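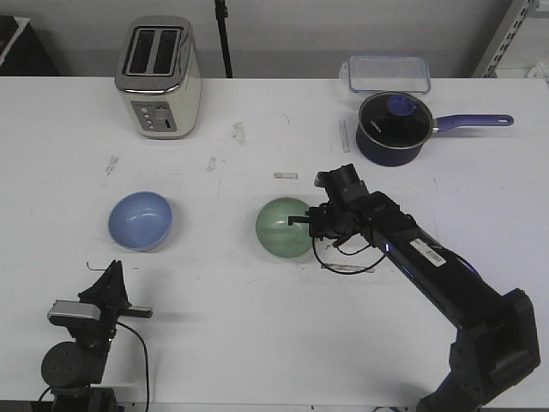 Senley open day, manipulation demo: notes and questions
Forum: Arms and Grippers
16 posts in this thread

torque_limit
Posted August 2, 2018

Went to the Senley open day this afternoon. Most of the floor was conveyor work I've seen before, so I spent my time at the two-arm kitchen table. Notes for anyone who couldn't get there.

Two black arms, one working from each side, a gripper on each. The demo task was clearing bowls: pick by the rim, lift, set down on a marked spot. The operator said they had logged 2516 episodes on that table, of which 1705 were kept for training. The rest were thrown out for operator error or dropped frames.

Cycle time was slow. I timed one bowl at 16 seconds from first motion to release. The approach was fine. Most of the time went into the last bit before the fingers closed.

Questions I didn't get to ask: what control rate they run, and whether the grip is force limited or position only.

deadband
If the grip is position only, a rim grasp on a glossy bowl is going to slip sooner or later. Did you see any drops?

torque_limit
One, in the half hour I stood there. The bowl rotated in the fingers and landed flat. They reset by hand and went again.

ferrule9
I was at the morning session and asked about the control rate. The policy runs at 8 Hz and the joint controller interpolates between targets. That would account for the hesitation you timed. Every small correction near the rim has to wait for the next target.

deadband
8 Hz is enough for tabletop work if the targets are smooth. I'd look at the wrist camera first. With the housing sitting on top of the gripper, the near rim goes out of view right when you want it. Then the policy is leaning on the fixed camera for the last couple of centimeters.

ferrule9
I don't agree. We run a similar mount on the Janik cell at work and the fingertips stay in view the whole way down. Lens angle matters more than where the housing sits.

deadband
What lens? Ours is narrow and we lose the tips completely.

ferrule9
Wide, with the mount tilted toward the fingers. I'll measure the angle on Monday.

pinion
Did they do anything with the saucepan? I only saw bowls, and the pan had its lid on the whole time I was there. A lid with a round knob is a much better test than a bowl rim. You find out quickly whether the wrist can hold an orientation.

torque_limit
Not while I was watching. The operator said lids were planned for the November session, along with the toaster lever. Nothing on the toaster was run today.

pinion
Then I'd call it a one-task demo with props. The program sheet said "kitchen manipulation," and I drove a fair distance on the strength of that.

ferrule9
That's harsh. The other objects still count as clutter for the vision side. A bare table would have been an easier problem.

pinion
Clutter along the back edge, well clear of the work area. Move the pan next to the bowls and then we can talk.

torque_limit
Somebody in the afternoon group asked for more or less that. They shifted one bowl a hand's width off its tape mark and the arm still found it. They wouldn't move the pan. The reason given was that the reset positions for the session were fixed.

deadband
Useful to know, thanks. Did either of you look at the cable routing? A loop hanging under the wrist would worry me over a long run.

ferrule9
I looked. It hangs free with enough slack for the wrist rotation they use. I'd clip it to the forearm. The Pant kit has clips that fit most small arms.

deadband
Clips are fine until you need full rotation. We pulled a connector out that way. I'd leave the slack and check it between runs.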